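Progress report to the Hopkin Fund, November
Project: Sitter records and reader supervision, Grumance Psychic Reading Service, Vedville
Prepared by: Sioned Foulkes, project lead

1. Work completed
The intake form for new sitters has been rewritten and is in use at both Vedville and Jalside. It now records the type of reading asked for (tarot, mediumship or astrology), any recent bereavement and consent to keep notes. Six readers have finished the supervision course. A further two have begun it and will sit their observed readings before the end of the grant period.

2. Variance from plan
The complaints procedure is seven weeks behind. The first draft did not separate complaints about conduct from complaints about the content of a reading, and the supervisors sent it back. A second draft is with them. No extra cost has arisen.

3. Spending
Spending is within budget under all headings except printing, which is over because the birth chart sheets had to be reissued with a corrected house table. The difference has been met from the travel line.

4. Next period
Work will move to the referral list for sitters who need bereavement counselling.

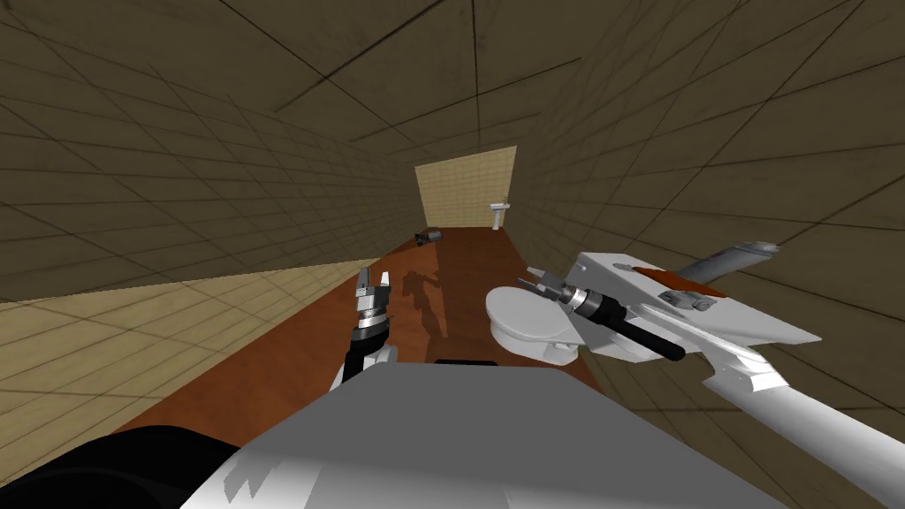
The list will be checked by the supervisors before it is given to readers at Jalside.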